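Household Organizing, evening section
Notes for Session 3: Clearing a Tabletop
October 30, 2019

Welcome back, everybody, and thank you to those of you who stayed late last time to help me push the tables against the wall. I promised to write up what we talked through, along with some things I ran out of time for, so please forgive me if these notes wander a little. They're meant to be read at home with a cup of something, and scribbled on.

## Where we left off

Last session was about drawers, and drawers are forgiving, because you can always close them. A tabletop is in front of you all day long. Most of us have one flat surface at home that collects everything: the mail, the pen you borrowed from the bank, a toy, half a roll of tape. Razia Ghumman told us hers is the top of the chest freezer, and I think several of you felt much better after hearing that!

I asked you to write down every item on your own "catching" surface for one week. The longest list in the class ran to 49 items (well done, Mansa Kpodo, for writing it all out so neatly), and when we read it aloud we heard the same few kinds of things over and over. That's the idea I'd like you to hold on to tonight - a messy table usually has only a few families of things on it, even when it looks like a hundred.

## The four families

I use these names all through the course, so it's worth learning them now.

- **Writers.** Pens, markers, pencils, the highlighter with no cap. They roll, they hide under paper, and they multiply.
- **Drinkers.** Bottles, mugs, glasses. They belong to the kitchen and they're only visiting.
- **Softies.** Small toys, stress balls, hair ties, anything you squeeze or fiddle with while you're on the phone.
- **Keepers.** The containers themselves: bowls, cups, bins, trays. People forget to count these as things, and then wonder why the table is still full after tidying.

Hwa-young Cho asked whether paper is a fifth family. It is, and it gets a session all to itself in March, so for the moment just put it in one pile and turn it face down.

## Choosing the keeper

A good keeper suits what goes in it. For writers you want something upright and narrow enough that they don't all lean over and slide to the bottom. Mesh is nice because the dust falls through and you can see a paper clip that has dropped in. For softies, something open and wide, low enough that a child can drop things in without aiming. A pretty glass bowl from the back of the cupboard does very well for this, and I'd much sooner see it used than saved.

Bins are for things on their way somewhere else. If a bin has sat in the same spot for a month, it has turned into a drawer without a lid, and you should go through it.

You don't need to buy anything. I did once spend an entire afternoon comparing trays in a catalog, and the table was exactly as cluttered at the end of it.

## Working order

Please follow the order the first few times, even if it feels fussy. After that you'll find your own.

1. Set your keepers out along the back of the table, with a little space between them. Leave the front clear for your hands.
2. Take the drinkers first. Empty ones go to the recycling or the sink, and anything with water still in it goes back to whoever is drinking it. Ask before you pour!
3. Gather the softies into the bowl. One or two is plenty for a work table, and the rest can live with the other toys.
4. Collect the writers last. Try each one on scrap paper, check that the cap is on, and stand it in the holder. A marker lying on the table, like the silver-gray one at the lower right, is the sort of straggler this step is for.

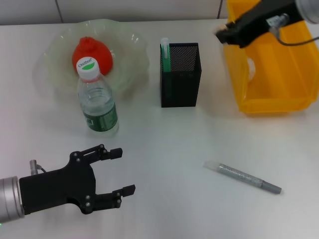 5. Look at the keepers themselves. Put away any that ended up with nothing in them, and wipe where they stood.

## For next time

Do the working order once on your own surface and note how long it took. Shazia Orakzai and Laiba Warraich have offered to bring spare pen holders for anyone who is short, so do speak to them at the break. We'll begin with your notes, and then move on to windowsills.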